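**Brorkus repair club, monthly get-together, December 2018**

I'm taking notes again, so please forgive the asides (and the spelling!). Reto Rainer ran the meeting and I typed as fast as I could.

First up, the July notes. We passed them with one fix: I had written Trindenar when I meant Meltgate for the spring repair day. Sorry, all. It's Meltgate, in the big hall, same as last year.

Then the main thing, which was the bench. We talked for ages about whether the gray fixture boards are worth keeping. I like them a lot, the raised pockets keep small parts from wandering off while you have a computer open. Reto would like a few more with the wider pockets, and I said I'd ask Nägeli for a price. We agreed to spend up to $200 on boards and not a penny more until the dues are in.
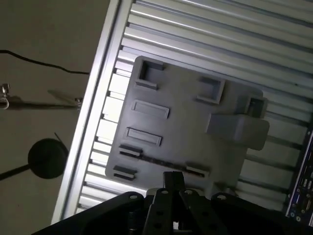
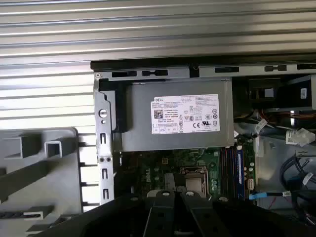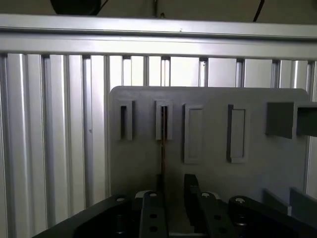

The old desktops came next. We've been promised a batch from the school at Trindenar and everybody wants to know what we'll do with them. My vote was to strip the worst ones for memory and power supplies and get the rest running, and that's pretty much what we settled on! Reto will write up a short teardown order so we all pull things in the same sequence and bag the screws the same way. Side panels and front bezels stay with their own case, please, with a bit of tape and a number on them. Mixing them up cost me a whole evening in July.

Money: we have about $500 in the account. The hall at Meltgate wants $175 up front, approved with no fuss.

Flyers: I'm doing them, Reto is proofreading, and this time the phone number will be right.

Still to do:

- Reto: teardown order, hall deposit
- Me: Nägeli price, flyers, more tape
- Everyone: bring back the screwdrivers you borrowed (2 sets are still out)

We ran over and skipped the storage shelf question, so that goes first next time.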